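Subject: Re: [wisgate-homes] Refinishing a maple floor without sanding to bare wood 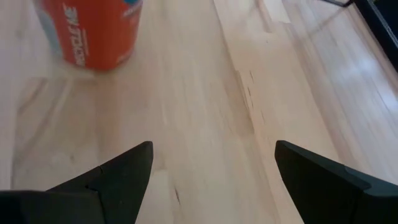 Pale boards, long seams, faint pink in the grain.

On May 14-ish someone at the Griltow end of the street wrote:

> We have 908 square feet of maple on the ground floor and
> the finish is dull in the walkways. One contractor wants
> to sand everything and quoted 2000 dollars. Is a screen
> and recoat enough? And does water-based finish hold up
> with a dog in the house?

A screen and recoat is enough if the old finish is dull but still there. Put a few drops of water on the worst spot and leave them five minutes. If they bead, you still have finish. If the wood goes dark, that area needs sanding.

The other thing to check is wax. Rub a hidden corner with a white rag and mineral spirits. If the rag comes up yellow or greasy, a new coat will probably peel. Our back room on Brostdale had wax under the radiator and we had to redo that strip.

We used water-based satin, two coats. Oil goes amber on maple and I wanted to keep it light. Ours has held up fine with a 60-pound dog, apart from scratches by the back door – a mat would have saved those.

Get a second quote before you sign. Levchenko did our downstairs for 309 dollars, screening and one coat, and we put down the second coat ourselves. That was a much smaller area than yours.

Keep the windows cracked and stay off it in shoes for a day. Rugs go back after two weeks.

I still have most of a box of screens if you want them.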